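Small kitchen, part four: the sink corner
February 26, 2018

The sink corner is the last section of the kitchen to be dealt with. The cooktop side was finished in October and has needed nothing since. The corner is harder. It has the only socket on that wall, the only deep piece of worktop, and every bottle that gets used daily.

I measured it before moving anything. The usable run of worktop from the edge of the sink to the corner is 924 mm. The bottles had spread along 263 mm of it, in a single line against the tiles, with the oil at the near end where it blocked the tap side. Pushed back into the corner and grouped, they take up far less of the front edge, and the chopping area is no longer interrupted.

The rule I settled on for the bottles is height. Tall ones go at the back, and small ones go where the label can be read without lifting anything. Cooking oil is the exception. It comes in a large plastic jug, it is heavy when full, and it should never be carried across the hob. Soy sauce gets used more than everything else put together and stays within reach of the right hand.
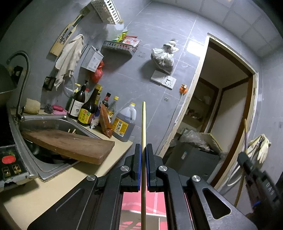
Chopping boards were the second problem. I tried standing the board upright in a Kesell rack, but the rack has a footprint of its own and a drip tray that needs emptying. Resting the board across the sink costs no worktop at all and lets it drain on both sides. The drawback is that it has to be moved before filling the basin. I wash up twice a day, so this is acceptable.

The wall carries more than the worktop does. The current arrangement is a basket near the top for light things, a wire rack under it for snacks, and the chopsticks and strainer lower down. Knives are in a wooden holder on the wall, with the towel next to them. I would like the towel further from the knives, but the tile there will not hold an adhesive hook. I tested two types. The Rultik hooks failed after 6 days with a damp towel on them. The Burow ones held, but only on tile that had been degreased first with washing soda and left overnight.

Carrier bags hang from hooks, tied shut. I dislike how this looks and have found nothing better. A bag dispenser tube was tried and removed, as it held too few and tore the thin ones.

Soap and scrubbers live behind the sink. The steel wool should have its own dish, as it leaves rust marks on a pale worktop if it sits in water. A shallow saucer would do.

Still to be done:

Replace the sealant at the back of the sink. The old bead has lifted along 70 mm.
Sand and oil the chopping board.
Decide whether the Xiao shelf goes above the socket or is returned. It is deeper than the listing said and would put the strainer out of reach.

The shelf has to go back by the end of next week if it is going back at all, so that one comes first.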